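15 December 2024. Dye bench, second Hulum batch

Onion skin bath again, this time on the Silta wool. Skins simmered an hour, strained twice through cotton. Started with 243 g of skins and topped up from the jar Tamsin left. pH 4 on the strip before the yarn went in.

Mordant was alum, same jar as June. Skein weight 220 g dry. I entered 272 on the tag first, which was the weight with the ties and the card still on. Tag is corrected, the spreadsheet isn't yet.

Color came up orange-brown, flatter than I wanted. I was after a clean lemon yellow, the kind you get on a painted egg.
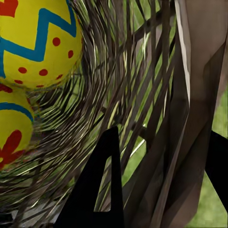
Mortimer thinks the water is the problem and says to try the Oyelaran filter before blaming the skins. Fair enough. I also let the pot boil for a few minutes while I was on the phone, so there are two things to rule out.

Rinse ran brown for a long time. Used the Dulex soap, very little of it. Skein is hanging on the back rail.

Bark test, not started

Tamsin Kowalczyk wants gray from bark, with an iron dip after. Fallen pieces only, nothing peeled from a standing trunk. Soak overnight, keep under a simmer.

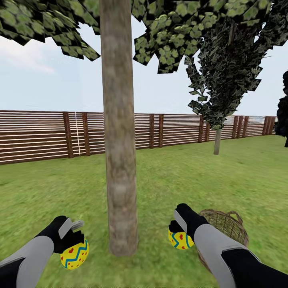
To do

Fix the skein weight in the spreadsheet.
Order alum.
Repeat the onion bath with filtered water, lid off, timer on.
Ask Mortimer Schumacher for the small scale back.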